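Review: Villotell, season one

Villotell has been out since March, and I finished all 9 episodes over a long weekend. It's a family drama set in a seaside hotel, with Selma Softić as the owner and Edivaldo Dantas as the brother who wants to sell.

Softić is the reason to watch. She plays most of her big moments quietly, and the dinner fight in episode 4 is the best thing in the season. Dantas is fine but gets the same speech more than once. 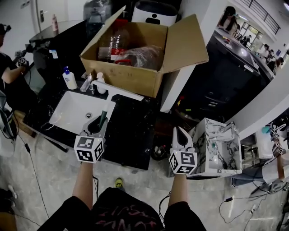 Do you need to see the original movie first?
The series starts the story over with a new cast, so you can go in cold. Fans of the movie will catch a few repeated lines.

The middle drags. Two episodes follow a lawyer played by Uthai Sriwong, and his case gets dropped without much of an ending. Director Valquíria Evangelista is better with the hotel staff, who could have used more time. The finale runs roughly 165 minutes and should have been split in half.

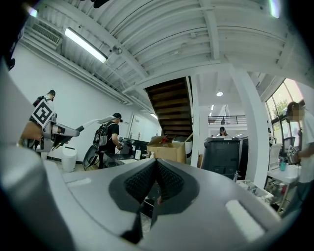
Is it all right for kids?
Teens should be okay with it. There is some swearing and one rough car crash near the end.

I'd give it 3.5 out of 5, and I'll watch a second season if they make one.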